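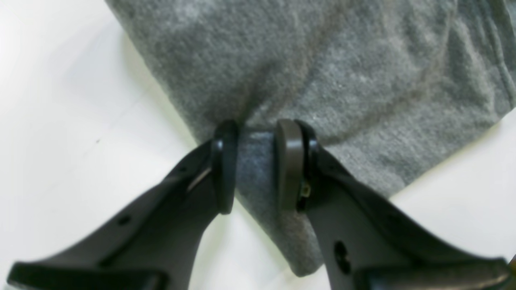

Clarwood 58 Folding Drying Rack: Review

Construction

The Clarwood 58 is a floor-standing clothes airer with a beech frame and three tiers of steel rod, coated in white polymer. The number refers to the folded width in centimetres. Fully opened it stands 1660 mm high, which is taller than most racks of this type and puts the top tier out of comfortable reach for anyone under average height. The legs end in rubber feet, pressed in without adhesive. One fell out on the second day and has since been glued.

Assembly took 7 minutes with the hex key supplied. The instructions are a single folded sheet and the drawing for the middle hinge is printed the wrong way round. Follow the holes in the timber and ignore the drawing.

Use

I have run the rack in a north-facing box room in Dundton since July, window open a hand's width, no heating. It takes a full machine load with space between items. Rod spacing is even and wide enough for bath towels doubled over once.

Knitwear and sweatshirt fabric are less well served. A heavy jersey hung over a single rod dries with a ridge across the chest, and the top tier has no flat section to prevent this. The mesh shelf is sold separately. Without it I still spread jumpers out on a table for the first few hours, then move them across two rods.

The hinges are stiff when new and loosen after a few weeks. The locking bar is the weak part of the design. It is a length of bent wire that drops into a slot, and with an uneven load - wet jeans on one side, socks on the other - it can ride up. Ida Schwerdtfeger, who has the same rack, fitted a small spring clip over hers and reports no further movement. I have copied this.

Comparison

The Ackermann airer I used before is all steel, lower, and heavier to carry upstairs. Its coating chipped at the welds and left rust marks on a pillowcase. The Clarwood coating is thicker at the joints and shows no chips so far. The Ellico tower model holds more but needs a larger floor area and does not fold flat against a wall.

Maintenance

Wipe the rods with a damp cloth monthly. The beech is oiled, not varnished, and has darkened slightly where wet cuffs touch the uprights. A second coat of oil is advisable before first use.

Rating

Stability 3 out of 5, capacity 4, finish 4. Recommended for mixed loads, with the clip fitted. If most of your washing is wool, add the price of the shelf before comparing it with anything else.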